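Fultbridge promises faster bus repairs, but riders have heard it before

Fultbridge Transit says it will have 90 percent of its buses back on the road by November. Riders who have spent the past year at the stop on Kikuchi Street may want to hold off on throwing out their walking shoes.

The agency owns 121 buses. On a good morning, a lot of them sit behind the fence at the Prekilitz yard, waiting for parts, mechanics or both. The new plan, presented Saturday in a meeting that ended before most of the audience had a chance to speak, calls for a second repair shift and a contract with Andomier, a private maintenance company from out of state.

What the plan does not include is a price. Asked twice what the Andomier deal would cost, operations chief Noboru Ueda said the figure was "still being worked through." He also could not say how many mechanics the company would send, or where they would come from in a region where the agency has had trouble filling its own openings.

"We are confident in the timeline," Ueda said.

The agency was confident in the last one, too. Two years ago it told the city council that a new parts ordering system would cut repair waits to five days. The system was bought, the staff was trained, and the waits got longer. The agency has never released a report explaining why.
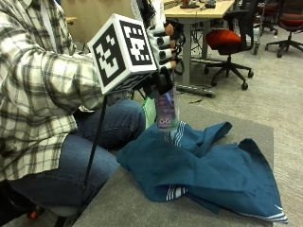 Plaid flannel, blue jeans and a sensor glove on the right hand.

Fermín Ocampo rides Route 3 to his job at a bakery and has been late often enough that his boss moved his start time. He came to the meeting with a notebook listing every bus that failed to show up since spring.

"They read us a slide that said service was improving," Ocampo said. "I'd like to know which stop they were standing at."

His question is a fair one. The agency counts a bus as on time if it leaves the first stop on schedule. A bus that breaks down halfway along the route still goes in the good column, and so far the new plan leaves that rule alone.

The council is expected to vote on the Andomier contract next month. Members said they had not yet seen a copy.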